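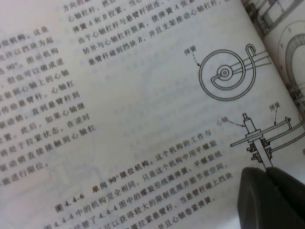
Claw trimming

Claw trimming (also nail clipping or nail cutting) is the regular shortening of the claws of animals kept as pets. It is done most often with dogs, rabbits, guinea pigs, ferrets and cage birds, and less often with cats. The work can be done by the owner at home, by a groomer, or by the staff of a veterinary practice.

Claws of wild animals are worn down by digging, climbing and running on hard ground. An animal which lives mainly on carpet, grass or soft bedding does not have enough of this wear, and its claws may grow until they change the position of the toes or turn back into the skin.

Anatomy

The claw consists of a hard outer layer of keratin which covers a living part, usually called the quick. The quick contains blood vessels and nerves. It does not reach the tip of the claw, and only the part in front of it can be cut without pain. In pale claws the quick is seen from the side as a pink area. In dark claws it is not visible from outside, and the person who cuts must go by the cut surface: a dry, chalky surface becomes darker or shows a soft grey or black point in the middle when the quick is near.

When claws have been left long for many months, the quick grows forward together with them. Such claws cannot be brought back to the normal length in one session. After small cuts repeated every week or two the quick gradually draws back.

Many dogs have a dewclaw on the inner side of the front legs, and some breeds have one or even two on the hind legs. The dewclaw does not touch the ground during normal walking, so it wears very little and is easily forgotten under long hair.

Tools

Four types of tool are in common use.

Scissor clippers have two curved blades which close from both sides. Small models are used for cats, rabbits and birds, larger ones for dogs.

Guillotine clippers have a ring through which the claw is put and a single blade which slides across it. The blade becomes blunt with use and is replaced. They are less suitable for claws which have already grown into a circle, as the tip cannot be put into the ring.

Files are used to smooth the edge after cutting, or alone for birds and very small animals.

Grinders are electric tools with a turning drum covered with abrasive paper. They leave a smooth edge and take off little at a time, but they produce noise, dust and some heat. Hair of long-haired dogs must be kept away from the drum.

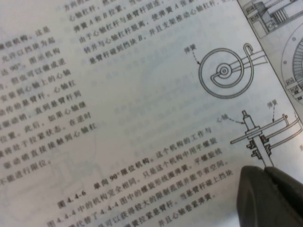
Open page of a printed book, with Chinese text and line drawings.

Blunt blades press the claw before they cut it. This is unpleasant for the animal and may split the keratin. The owner's handbook published by the Dulby pet clinic advises that clippers in daily use in a salon be changed or sharpened after 300 animals, while clippers used in one household can last for years.

Method

The animal is placed on a surface that is not slippery, at a height comfortable for the person. Small dogs and cats may also be held on the lap. The paw is taken in one hand and the toe is held between thumb and finger. In cats, light pressure on the toe from above and below makes the claw come out. The cut is made in front of the quick, and the blades are held so that the cut follows the natural underside of the claw.

With dark claws several thin slices are taken in place of one large cut. If the animal pulls the paw away, the clippers are opened and the paw is let go with the movement, as pulling against it can twist the toe.

Rabbits are commonly wrapped in a towel with one paw outside. They should not be laid on their back for this purpose; the stillness which a rabbit shows in this position is a response of fear. Guinea pigs are held against the body with the hind feet supported. Budgerigars and other small birds are held with the head between two fingers and without any pressure on the breast, because birds must move the breastbone to breathe.

Bleeding

If the quick is cut, the claw bleeds and the animal usually reacts at once. The bleeding looks serious but in a healthy animal it is seldom dangerous. Styptic powder is pressed on the tip, or, where there is none in the house, corn flour. Pressure with a clean cloth is kept for several minutes. Bleeding that goes on longer than this should be seen by a veterinarian. Small birds have very little blood in total, and for them the same advice applies much earlier.

Frequency

There is no single interval for all animals. Dogs that walk every day on pavement may need only the dewclaws cut. Other dogs are often trimmed every three to six weeks, rabbits and guinea pigs every four to eight weeks. Young cats which use a scratching post generally keep their front claws in good condition, but old cats scratch less, and their claws become thick and may grow into the pad. A common rule for dogs is that claws which click on a hard floor when the dog walks should be examined.

Training

Animals that have been handled on the feet when young accept trimming more easily. Trainers recommend that the paw is first touched, then held, then touched with the closed tool, with a food reward after every step, and that cutting begins only when all this is accepted. It is allowed to cut one claw a day.

The trainer Holger Solheim, who worked in Ziltcombe, taught a programme of 16 short lessons for adult dogs with fear of clippers. Of the 50 dogs in his first course, 41 could afterwards be trimmed without a muzzle. The programme was later criticised as too slow for dogs with claws already grown into the skin, where treatment cannot wait. Solheim answered that such dogs belong first to the veterinarian, and may begin the lessons when the paw has healed.

Another approach is the scratch board, a flat board covered with sandpaper, on which the dog learns to scratch and so files its own front claws. Dogs can learn to use it with the hind feet too, although this takes more patience.

Difference from declawing

Trimming must not be confused with declawing, a surgical operation in which the last bone of each toe is removed. Declawing of cats is forbidden or strictly limited in many countries. Trimming takes away only dead material, which grows again.

See also

Dewclaw
Dog grooming
Scratching post
Styptic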